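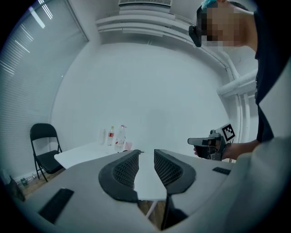 Leopoldo Salinas lleva diez años amueblando habitaciones pequeñas para alquileres de temporada y sostiene que casi todos los errores se cometen con la mesa. «Se compra antes de medir la puerta y el paso», explica. «Luego se coloca donde cabe, que suele ser el peor sitio para usarla».

Su criterio para una pieza auxiliar es conocido entre los clientes de Dustell, el estudio que dirige: una mesa blanca, una silla plegable negra y el resto del suelo libre. El presupuesto de mobiliario que maneja para ese conjunto es de 149 euros, transporte aparte. Preguntado por la elección del color, responde en términos de mantenimiento. «En el tablero blanco se ve el cerco de un vaso en cuanto aparece. En uno oscuro se ve el polvo, y el cerco se descubre tarde».

Sobre la silla es más preciso. Prefiere el armazón metálico fino y el respaldo curvado, y descarta los modelos sin acolchar. «Una plegable se usa más horas de las que el comprador calcula. Si el asiento es duro, el inquilino acaba trabajando en la cama». Recomienda dejarla junto a la pared, abierta, y plegarla solo para barrer.

La conversación pasa a lo que se acumula encima. Salinas admite que una mesa auxiliar termina recibiendo botellas, un vaso, el secador de pelo y alguna herramienta de mano, y que el orden depende de separar lo que contiene líquido de lo que se enchufa. 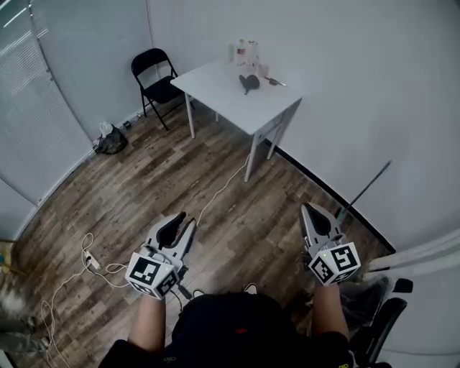 «El secador no debería compartir tablero con botellas», afirma. «Si no hay otro sitio, se deja delante, desenchufado, y las botellas se agrupan al fondo, cerradas. Las altas detrás y las bajas a un lado, para que no haya que pasar el brazo por encima». Para las tijeras y los cuchillos pide un cajón o un estuche con tapa. Un gancho en la pared le parece aceptable si queda fuera del paso.

Úna Ó Briain, encargada de las revisiones entre estancias, discrepa en un punto. A su juicio, el problema principal está en el suelo. «Las bolsas se dejan en el rincón y allí se quedan. Hay que moverlas para fregar, se vuelven a dejar en el mismo sitio y el zócalo no se limpia nunca». Su lista de comprobación, revisada en abril, obliga a levantar toda bolsa apoyada en el suelo y a recoger cualquier cable que cruce la zona de paso.

Salinas acepta la objeción con una reserva. En habitaciones de planta reducida, dice, no siempre hay una toma de corriente en la pared adecuada, y mover la mesa medio metro resuelve más que una canaleta. Para los suelos de aspecto de madera aconseja además tacos de fieltro en las cuatro patas de la mesa y tapones de goma en la silla. «El fieltro en una plegable se despega al arrastrarla. La goma aguanta, aunque hay que comprobar que no deje marca».

El estudio prepara ahora una ficha de montaje para propietarios, con medidas de paso y una distribución tipo. Queda por decidir si incluirá una balda alta. Ó Briain la quiere a 200 centímetros del suelo; Salinas la pondría más baja.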